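Keeping Insulated Lunch Bags Clean, Dry and Working

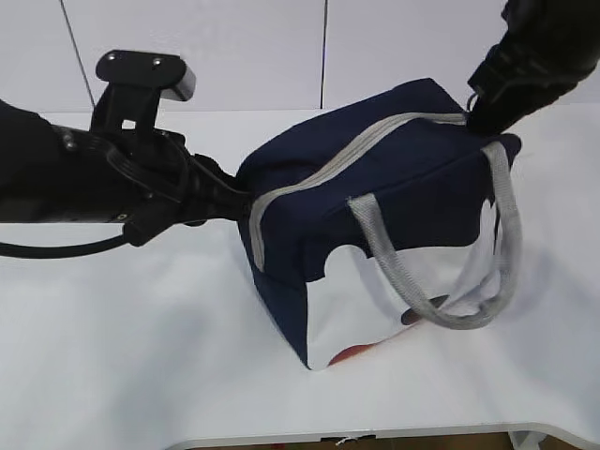
An insulated lunch bag usually wears out from the inside. The outer fabric can take years of being dropped on bus floors, but the lining picks up leaks, crumbs and damp, and once the seams start to smell most people throw the whole thing away. The bags I deal with are the ordinary soft kind, boxy and a bit padded, like the navy one with the gray trim, with a zipper along the top. Cooler boxes with hard sides are a different job and are easier, so I have left them out.

Daily cleaning

Empty the bag as soon as it comes home. Take out the ice pack, the containers and any napkins, turn the bag upside down over the sink and tap the bottom. Most crumbs sit in the corner seams, so run a finger along them or use a dry pastry brush. Wipe the lining with a cloth wrung out in warm water with a drop of dish soap, then again with a clean damp cloth, then dry it with a towel.

Leave it open overnight. If the bag tends to fall shut, stand a tall mug or a rolled dish towel inside it. A bag that is zipped up while the lining is still damp will smell musty by the next morning, and the smell is harder to get rid of than the damp was.

Weekly cleaning

Once a week, give it a proper wash by hand. Fill the sink with a couple of inches of lukewarm water and a small squirt of dish soap. Do the lining first with a soft sponge, then the outside. Use an old toothbrush on the seams and on any piping or trim, where light colors show grime before anything else does. Rinse by wiping with fresh water, three or four times if needed. Try not to hold the bag under the tap. Water that gets between the lining and the foam takes days to come out, and sometimes doesn't.

Check the care label before you think about the washing machine. Some bags are sold as machine washable and most are not. My friend Hạnh Đinh has put hers through on a cold, gentle cycle inside a pillowcase and it survived, but the lining came away at one corner and she had to stitch it back. I would only do it with a bag I was ready to lose. Never use the dryer. Heat makes many linings go stiff and crack along the folds.

Smells

Start with baking soda. Mix 3 tablespoons with enough water to make a loose paste, spread it over the lining, leave it an hour and wipe it off. You will need to wipe more than once, as it leaves a white film in the corners.

For fish, curry or sour milk, use white vinegar and water, half and half, on a cloth. Wipe everything down, leave it ten minutes and wipe again with plain water. The vinegar smell goes when the bag has aired. I don't use vinegar and baking soda together – they cancel each other out and you are left with salty water.

If the smell is still there after both, look at the bottom seam. A hole the size of a pinhead is enough to let milk into the foam. You can sometimes save the bag by leaving it open in a sunny window for a few days, but if it smells again on the next warm afternoon, the foam is the problem and the bag is finished.

Stains on the lining

Tomato sauce: dish soap straight on the stain, rub with a fingertip, rinse, repeat. On a white or silver lining some orange may stay. It does no harm.

Ballpoint ink: rubbing alcohol on a cotton ball. Test a hidden spot first, as it dulls some linings.

Black specks: mold. Wipe with vinegar, leave it half an hour, scrub the seams with a toothbrush and dry the bag fully. If the specks come back, replace it.

Zippers

Crumbs and dried juice are the usual reason a zipper sticks. Close it, brush along the teeth with a dry toothbrush, open it and brush again. Then wipe with a damp cloth and let it dry. If it still drags, rub the teeth with a candle stub or the tip of a graphite pencil. Keep the pencil away from light-colored tape, where it leaves a gray smear.

If the pull has snapped off, a small split ring from a hardware store will do the job for years. A loop of thin cord works too and is easier for small children to grip. Stavros Stan, who repairs bags at his shop in Kirnitport, told me the slider itself is rarely broken. It has usually spread slightly, and a gentle squeeze on each side with pliers brings it back. Gentle matters here. Squeeze too hard and it will jam for good.

Small tears

Sew outer fabric with doubled polyester thread and keep the stitches short. Don't push the needle through to the lining, or you will make a row of small leaks. For a split in the lining, clean the area with rubbing alcohol, let it dry and put on a patch of clear vinyl repair tape with rounded corners. Square corners catch on containers and lift. Keep food in closed containers after that, and don't lay anything directly on the patch.

Packing so it stays cold

Chill the food before it goes in. An insulated bag slows warming down, but it doesn't cool anything. Put one ice pack at the bottom and one on top, and fill the gaps with a napkin or a piece of fruit. Air space is wasted space. Ice packs sweat, so wrap them in a thin cloth and the lining will be far drier at the end of the day.

For hot food, use a vacuum flask, and fill it with boiling water for five minutes before the soup goes in. Don't pack it against the yogurt.

Storage

At the end of the school year, wash the bag, dry it for two full days and put it away open, on a shelf, with nothing on top. Crushed foam keeps its creases and insulates poorly along them. A sheet of crumpled newspaper inside holds the shape and takes up any last damp. I do ours in May and change the paper once over the summer.

When to replace it

Replace the bag if the lining is cracked, if mold has come back twice, or if the ice pack is fully melted well before noon on a mild day. Before you throw it out, see if the dry outer shell is good for something. Mine hold clothespins, shoe polish and the bicycle pump.

Readers' notes

Tâm Quách writes that she lines the bottom with a cut-down silicone baking mat and only has to rinse the mat on most days. I tried it and have kept doing it.

Renato Ocampo asks if bleach is safe on the lining. I don't use it. It can weaken the seams, and vinegar handles most of what people want bleach for.

Page last updated September 20, 2020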